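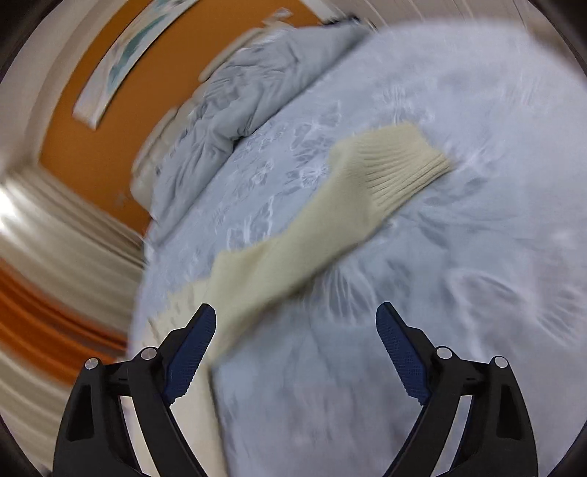 I've spent most of this month swapping fingertip pads on the hand-held gripper, and I have to say I've enjoyed it far more than I expected to. We had two sets to try, one from Flukent and one from Tamayo, and Wissam Jaber very kindly 3D-printed the little backing plates so both would clip on to the same jaws. Rigid objects told us almost nothing (a mug is a mug, both pads hold it fine), so I moved on to clothes. Knitwear is where it gets interesting! A cream sleeve lying across a patterned sheet gives you two fabrics in one go, and what you want is the knit without a pinch of bedding coming up with it. The ribbed cuff is my favourite place to aim for, as the ridges give the texture on the pads something to bite on, while the smoother middle of the sleeve is much fussier about the angle you come in at.

I logged 436 grasps with each set before I let myself look at the results. The Flukent pads are softer and missed 46 times, mostly on thin cotton. The Tamayo ones missed a bit more often but they were so much better at letting go again – with the soft pads I kept having to shake things off at the end, which is no good at all if you're trying to lay a jumper out flat.

The camera side was less fun. Plaltero sent us their new wide lens and it sees plenty, but I move my wrist too fast and the background smears, so I've been practising slower approaches (my other half thinks I've taken up tai chi). I'd like to try a shorter exposure next, though that means better lamps in the evenings.

All 1,724 clips, including the ones from the older pads, are now on the shared drive in the Ederix folder. Do have a look if you've got a minute, and shout if any of the labels seem odd. Wissam has spare backing plates in his drawer if you want to fit your own pads, and I'm starting on socks in December.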